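4. What we heard from the shelters

I'll come clean about where I started. When I first drove out to Somgate in August, I figured the big story would be beds. Everybody talks about beds. I had a whole spreadsheet set up for beds, with a column for cots, and by the second site visit I'd pretty much stopped filling it in.

What people wanted to talk about was the phone line. Somgate runs its intake through a single number, and during our study window that number logged 300 first calls from people looking for a place to stay. Of those, 121 ended in a placement (in the shelter itself or in one of the Stindden apartments across town). The rest got a referral, a callback, or a spot on the list, and what happened to them after that is a lot harder to trace. I tried! The callback notes are kept by hand and every shift has its own shorthand. 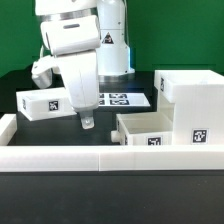 Figure 4. White robot arm over a black tabletop, green backdrop.

So let me stick to what I can say. Callers who reached a person on the first try were placed more often than callers who left a message, and the gap held up when I split the log by family size. It also held up for callers with kids, which surprised me, as I'd assumed families got bumped to the front no matter how they came in. They do get bumped, on paper. But a message left at night sits until the morning shift, and by then the open room may be gone.

4.1 Length of stay

The median stay at Somgate was 55 days. I want to be careful with that number — it leaves out anyone who was still in the building when the log closed on 10/16/23, so the real figure is probably longer. Women who moved on to Stindden generally stayed put there, and I have less to say about them than I'd like, mostly because Stindden keeps its records in a different system and matching the two by hand took me most of a month.

Staff kept telling me that the long stays had less to do with the residents than with landlords. A woman can have her voucher, her deposit and her references all lined up and still spend weeks waiting on an inspection. I heard some version of this in every interview I did, and I quit coding it as a separate theme after a while and just made it the background to everything else.
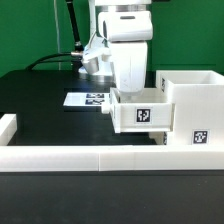 4.2 The Tsikata fund

Tsikata is the small emergency fund that both sites can draw on. It covers things like a utility deposit, a bus pass, a month of storage. The paperwork is short (one page, front and back) and the money usually moves within 2 business days, and oh my goodness do people love it. Nearly every advocate I sat down with brought it up before I asked.

I don't have a clean comparison group here, and I'm not going to pretend I do. The women who got Tsikata money were the ones who already had an apartment lined up, so of course they moved out sooner. What I can offer is the interviews. Storage came up again and again: people will hang on in a bad situation for weeks if leaving means losing the furniture.

The fund does run dry before the end of the quarter, and then the advocates go back to calling churches and sorting through the gift card drawer. 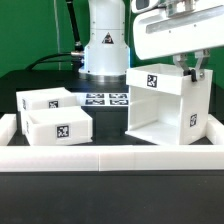 One advocate at Rimex told me that she would trade half of her beds for a fund that lasted all year, and then she took it back, and then she said it again. Rimex has no access to Tsikata and sends its deposit requests to the county, where a decision can take longer than the landlord is willing to wait. I've kept Rimex out of the placement counts for that reason, but its interviews are in with the others, and I come back to them in Section 5 when I get to the waiting list.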